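報道関係各位
2026年1月29日
Cladalum

Mensah社エスヴィル仕分けセンター、混載品の取り出し工程を自動化
夜間シフトの持ち上げ作業をアームに移管、担当者は検品と登録の業務へ

Cladalumは、家庭から引き取った中古品を扱うMensah社のエスヴィル(Esville)仕分けセンターにおいて、混載品の取り出し工程にロボットアームを導入することで同社と合意しました。動作の計画と学習には、当社のソフトウェア「Zarnov」を使用します。対象となるのは、引き取り箱から作業台に広げられた品物を一点ずつつかみ、分類別のトレーに移す工程です。稼働開始は今年8月を予定しています。

エスヴィル仕分けセンターには、台所用品、玩具、瓶類、置物などが、分類されないまま同じ箱で届きます。1シフトで扱う品物は1000点にのぼり、これまではすべて手で取り出していました。品物の形も重さも揃っていないため、同じ形の箱を運ぶことを前提とした従来の搬送設備では対応できず、自動化は見送られてきました。

両社は昨年から、現場の作業台を想定した仮想環境の中で、アームの動作を検討しています。形の異なる品物を作業台に置き、どの位置から近づくか、指をどこまで開くか、隣の品物に触れずに持ち上げられるかを、場面を変えながら調べてきました。用意した配置は200通りです。食品の混入も現場では起こるため、野菜などの食材も配置に加えています。

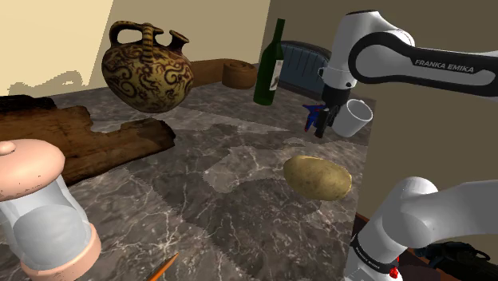
アームの導入により、現在の担当者の人数は減るのですか。
人数は変わりません。取り出し工程を担当している40名は全員が同センターに残り、検品、状態の記録、販売用の登録のいずれかに移ります。賃金の等級は現行のまま据え置かれ、登録業務に就く場合は研修期間中も同額が支払われます。

■現場で変わること

取り出し工程の担当者は、現在、シフトの大半を立ったまま過ごし、箱に手を入れて品物を持ち上げる動作を繰り返しています。割れた食器による切り傷と、腰や手首の痛みは、同センターの安全記録で毎年上位に挙がる項目です。導入後、この動作は原則としてアームが受け持ちます。

一方で、次の作業は引き続き人が行います。

・引き取り箱の開封と、作業台への品物の広げ方の確認
・刃物、割れ物、液体の入った容器の取り除き
・アームがつかめずに残した品物の処理
・状態の良し悪し、修理の要否、値付けの判断

アームが取り出しを見送った品物は、作業台の端に設けた区画に残り、担当者の手元の画面に通知が出ます。担当者は通知を受けてから台に近づき、停止ボタンを押したうえで品物を取ります。アームが動いている間は、台の周囲の区画に立ち入らない運用とします。

エスヴィル仕分けセンターで夜間シフトの責任者を務めるクロダ・タリー(Clodagh Tully)は、次のように述べています。
「最初に説明を受けたとき、夜勤の班から出た質問は速さのことではなく、つかみ損ねた品物を誰が拾うのか、そのとき機械は止まるのか、ということでした。手順書はそこから書き始めています。私の班では腰を痛めて昼の軽作業に移った人が続いており、持ち上げる回数が減ることには期待しています。画面の通知が多すぎて落ち着かないという意見も試用の段階で出ましたので、通知のまとめ方は今も調整中です。」

■仮想環境での検証

検証では、品物同士が接近している配置に多くの時間を充てました。現場の台の上では、品物が一つずつ離れて並ぶことはほとんどありません。突起のある玩具のすぐ横に陶器があれば、玩具を持ち上げる向きによっては陶器に当たります。背の高い瓶が手前にあれば、アームが通る経路も限られます。

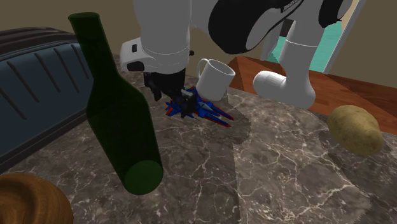 シミュレーション内の作業台。グリッパーのそばに青と赤の玩具のジェット機、そのすぐ奥に白いマグカップ、右寄りにじゃがいもがある。

Cladalumで動作計画を担当するヨウコ・トゥルネン(Jouko Turunen)は、次のように述べています。
「丸いものや四角いものは比較的早くまとまりました。手間がかかったのは、翼や取っ手のように飛び出した部分のある品物です。外形の中心をつかみにいくと、指が先に突起に触れてしまいます。そこで、近づく前に指の通り道を確かめ、通れない場合は角度を変えるか、その品物を後回しにするようにしました。後回しにしたまま残るものもあります。それは現場の方に渡す、という前提で設計しています。」

Zarnovでは、作業台を斜めから見た視点に加え、グリッパーに近い視点も使って、指と品物の位置関係を確認します。離れた視点ではアーム自体が品物を隠す場合があり、つかむ直前の確認には近い視点が必要になります。
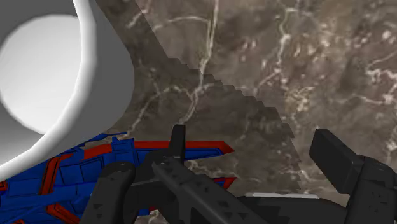 上から近距離で見た、指を開いたグリッパーと青と赤の玩具。左上は白い器の縁。

仮想環境での結果がそのまま現場に当てはまるとは限りません。表面の滑りやすさ、汚れ、布や紐の絡まりなどは再現が難しく、実機での確認が必要です。このため、稼働前に同センターの一角で実機の試験を行い、実際に引き取った品物100点を使って、つかみ方と置き方を一つずつ確認します。試験には夜間シフトの担当者も立ち会い、停止の操作と再開の手順を練習します。

■研修と相談窓口

検品と登録に移る担当者向けの研修は、シフト時間内に実施します。内容は、登録画面の使い方、写真の撮り方、状態区分の付け方、アーム周辺での安全手順です。端末の操作に慣れていない方には、少人数の回を別に設けます。

配置の希望は、Mensah社の人員担当であるデラ・バイドゥ(Dela Baidoo)が個別に聞き取ります。バイドゥは「取り出しの仕事を続けたいという人もいます。箱を開けて最初に中身を見るのが好きだ、という声です。開封と広げ方の確認は人の仕事として残りますので、希望者はまずそちらに割り当てます」としています。

夜間手当の扱いについては、昼のシフトに移る方の手当が減る点を従業員側と協議しています。現時点では合意に至っておらず、決まり次第、Mensah社から従業員に書面で通知します。

■今後の予定

実機の試験を終えた後、夜間シフトから順に運用を始めます。昼のシフトへの展開は、夜間の運用記録と担当者からの意見を確認したうえで判断します。他の拠点への導入は決まっていません。

■各社について

Cladalumは、形の揃わない品物を扱う現場向けに、ロボットアームの動作計画ソフトウェア「Zarnov」を開発、提供しています。
Mensahは、家庭で不要になった品物の引き取り、仕分け、再販売を行っています。

本件に関するお問い合わせ
Cladalum 広報担当 セシリア・アーサー(Cecilia Arthur)
Mensah エスヴィル仕分けセンター 渉外担当 フロリン・アンゲル(Florin Anghel)

現場の見学取材は、実機の試験が始まってからの受付となります。ご希望の方は、媒体名と人数を添えてCladalum広報担当までご連絡ください。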